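Workshop Builds > Arms and Grippers
Thread: Fingertip pads for thin cloth, what's sticking for you?

pultby_bench
Posted 2021-06-30
So I've been building a two-finger gripper at the shared shop on Prondau Street and I've got the arm moving fine, it'll pick up blocks and screwdrivers all day long. Cloth is another story. Thin stuff just slides out when the fingers close. I tried bare plastic, then rubber tape (grabbed the table more than the cloth), and now I'm wondering about something fuzzy. Anybody gone that way? I only want to fold shop towels, nothing fancy.

costache
Foam. Cheap, squishy, you can replace it in two minutes. I wouldn't overthink it.

gearmuddle
Foam tears though. I went through 22 pads in April and they left crumbs all over my table. What grip force are you running? If you're crushing it down hard then no pad is going to save you.

pultby_bench
No force sensor, I'm just limiting motor current. It's set at 200 mA right now. Lower than that and the fingers don't close all the way.

gearmuddle
OK, that's not crazy. Then I'd look at your approach angle before buying anything. If you come straight down, the fingers push the cloth flat and there's nothing to pinch. Come in at a slant and let it bunch up a little first.

vemstead_341
Have to disagree with gearmuddle a bit, I messed with angles for weeks and the tips made a much bigger difference for me. Fuzzy worked where smooth didn't. Also put sleeves on the fingers! Mine kept snagging cloth on the screw heads, and a fabric sleeve fixed that in one evening. Stitch them snug or they creep down.

costache
Sleeves sound like one more thing to wash lol

vemstead_341
Sure, but I'd rather wash a sleeve than pick threads out of a joint.

pultby_bench
OK I'm sold enough to try it. Went with blue sleeves and dark gray fuzzy tips, pretty much a copy of what vemstead said. Still tuning how far apart the fingers should start.

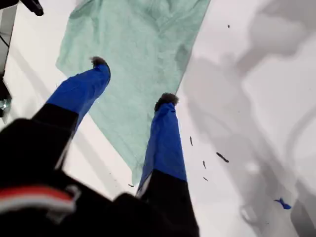
Blue sleeves and fuzzy tips over the green test cloth.

gearmuddle
Looks tidy! I'd sweep that table before you log any more runs, though. Those little dark bits will get into the fuzz, and then you're testing dirt. Is the blue scrap from the sleeve fabric?

pultby_bench
Could be, I was cutting right next to it. I'll get the brush out.

costache
I still say foam. But your cloth has some nice ridges up near the top, so go for one of those first and leave the flat part alone.

vemstead_341
Agree with costache for once. Try the ridges, start with a wide opening, and close slow. If the tips skate over it, rough them up with a wire brush. And write down your current limit every time you change it, I didn't and had to redo a whole weekend.

Fiachra Keane
Following this one, I've got the same problem with pillowcases. pultby, could you post the sleeve pattern when you get a chance? My fingers taper, so I'm guessing I'd need to bring the seam in toward the tip.

pultby_bench
Will do, it's just a tube with a seam up the back. I'll trace it on graph paper tonight and scan it at the shop.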